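I'd been meaning to go to the Tesberg open day for ages, and this April I finally got on the early bus with a thermos and a friend who hates mornings. Tesberg is the old stone yard out past the rail bridge, where they cut and finish countertops, windowsills, hearths, and the occasional headstone. Once a year they let people wander through, and if you grew up nearby (I did!) you've heard those saws your whole life without ever seeing one.

We got there at nine and there was already a line at the gate. You sign a sheet, they hand you earplugs and a visitor sticker, and off you go in groups. Ours was led by Farah Sinaga, who walked very fast and talked even faster, so I missed a fair bit of the history part. I did catch that the yard used to be two separate businesses with a fence down the middle, and that the families didn't speak for years. I wanted so much more of that story and didn't get it.

First stop was the slab hall. Big stone sheets standing on edge in racks, like records in a record store, and you're allowed to touch all of them. I am not a countertop person, I rent, I have whatever came with the place, but I got completely sucked in. The one I kept going back to was a plain dark gray called Wekgate that looked like nothing from the doorway and then had all these little specks in it up close. My friend went for a green one with a white river running through it and has been talking about it ever since.
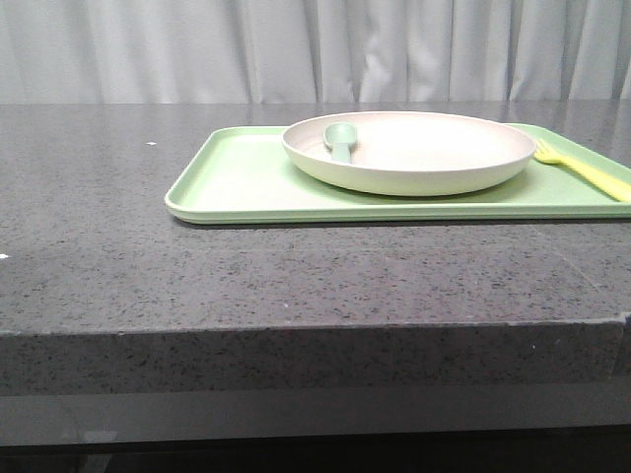

Then the saws. Oh my goodness, the noise, even with the earplugs in. The bridge saw runs under a constant stream of water and the whole floor slopes down to a drain, so wear real shoes if you go. I wore canvas sneakers and squelched for the rest of the morning. They cut a sink opening while we stood there, and the man running the saw lifted the piece out and passed it around so we could feel the raw edge. It's rougher than you'd think, almost like a broken plate.

Polishing was my favorite part, though. It's done in stages, going from a gritty pad to a finer one and so on, and the last pad is marked 3000. Farah had us run a thumb over a row of sample blocks, one for each stage, with our eyes shut. I got three of them in the wrong order and a kid of maybe eight got them all right, so that was humbling.

Upstairs there's a small showroom with a coffee counter, and this is where things slowed down. They had a Q&A going about looking after stone at home, and people came with real grievances. Red wine! Lemon juice! A woman whose husband sharpens knives directly on the island! The answer to nearly everything was to wipe it up sooner and stop buying fancy sprays. Warm water and a drop of dish soap, dry it with a soft cloth, done. Sealing came up a lot too, and the advice was to drip some water on the stone and watch it for a few minutes. If it sits there in a bead you're fine, and if it soaks in and goes dark you need to reseal. I tried this at home that night and I'm pretty sure my countertop is plastic.

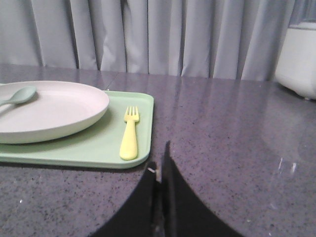

Hanna Zhuravel wrote to me after I posted a shorter version of this, saying the water test is good but she'd do it in more than one spot, right by the sink and again somewhere that hardly gets used, as hers had worn through at the sink long before it went anywhere else. She also thinks I should have asked about the offcuts, and she's right, I walked straight past them. There's a bin by the exit where you can pick up small pieces for $6, and she uses hers as a cheese board.

Practical stuff, if you're thinking of going next year. It's free, parking is terrible, and the bus drops you at the gate. The tour runs 2 hours and there's nowhere to sit until the showroom. Strollers are fine in the slab hall but not near the saws. The coffee was decent and the cinnamon buns were gone by eleven, so get yours before the Q&A starts.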